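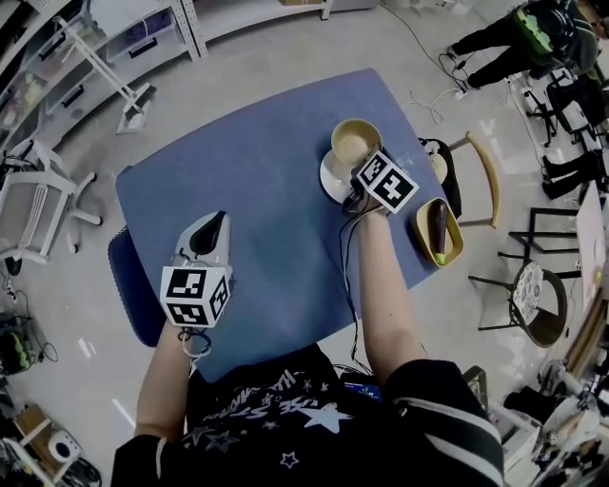
Samstag, kurz nach elf

Tischdecken also. Den ganzen Vormittag. Ich hatte mir vorgenommen, das in einer halben Stunde zu erledigen und danach endlich den Brief nach Vostitz zu schreiben, der seit August auf mich wartet. Der Brief wartet weiter. Er hat inzwischen Übung.

Die blaugraue Decke ist geblieben. Ich war ja für die weiße, aber die weiße hat vom letzten Mal diesen Rand, den kein Mittel aus der Drogerie beeindruckt, und blaugrau verzeiht einem wenigstens den Kaffee. Darauf die weiße Untertasse, darauf die beige Tasse, und schon fing das Elend an, denn eine Untertasse steht nie da, wo sie stehen soll. Ein Stück nach hinten, wieder vor, ein bisschen nach links. Irgendwann sah sie von allen Seiten falsch aus und durfte bleiben.

Die Aubergine liegt auf dem gelben Tablett. Gelb und Dunkellila, das hätte ich mich in der eigenen Küche nie getraut, aber es sieht besser aus als alles, was ich in den letzten Jahren mit Absicht dekoriert habe. Der Stiel zeigt zum Tisch hin, zu dem, der davor sitzt, ein wenig vorwurfsvoll. Eigentlich sollte sie heute Abend in den Ofen. Jetzt habe ich sie so lange angeschaut, dass ich wohl Nudeln mache.

Das weiße Schälchen hinten in der Ecke hat keinen Zweck. Ich wollte es zweimal wegräumen und habe es zweimal vergessen, und nun gehört es dazu. So sind bei mir die meisten Dinge ins Haus gekommen.

Zu den Stühlen sage ich nichts. Doch, eins: Der mit der runden Holzlehne ist der schöne, der schwarze mit dem gemusterten Kissen ist der bequeme, und ich lande regelmäßig auf keinem von beiden. Die Kabel auf dem Boden müssten auch mal jemandem auffallen, der nicht ich bin. Die Kästen in den weißen Regalen sind durchsichtig, was beim Kauf nach Ordnung klang. Man sieht nun eben, was man nicht aufgeräumt hat.

Mittags Brot im Stehen. Danach in einer Zeitschrift aus Pridow gelesen, dass der Mensch mehr als 1.000 Gegenstände besitzt und höchstens die Hälfte braucht. Ich wäre schon mit 497 überfordert. Beim Einräumen dann die gute Kanne gesucht, 13 Minuten, sie stand im Schrank bei den Kannen.

Morgen der Brief. Und Nudeln kaufen, es sind keine mehr da.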